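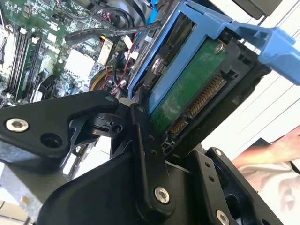 Travel > Opinion > Slow Trips

Search Treltwood Stop the scenic train markup

Took the night ferry to Paiva in February. 252 for a cabin, no window. The day boat? 298, and you lose a day. Guess which one the booking sites push. Day boat, every time.

I say skip it. Sleep on the water, wake up in the harbor, coffee by six. Thats a trip. Sitting in a lounge chair for nine hours isnt.

Bring earplugs. Bedeo side of the boat is louder.

Comments (3)

rowdeck: Cabins are tiny tho

mapfold: Day boat has the veiw. Sorry.

tt_south: is the Bedeo stop still running?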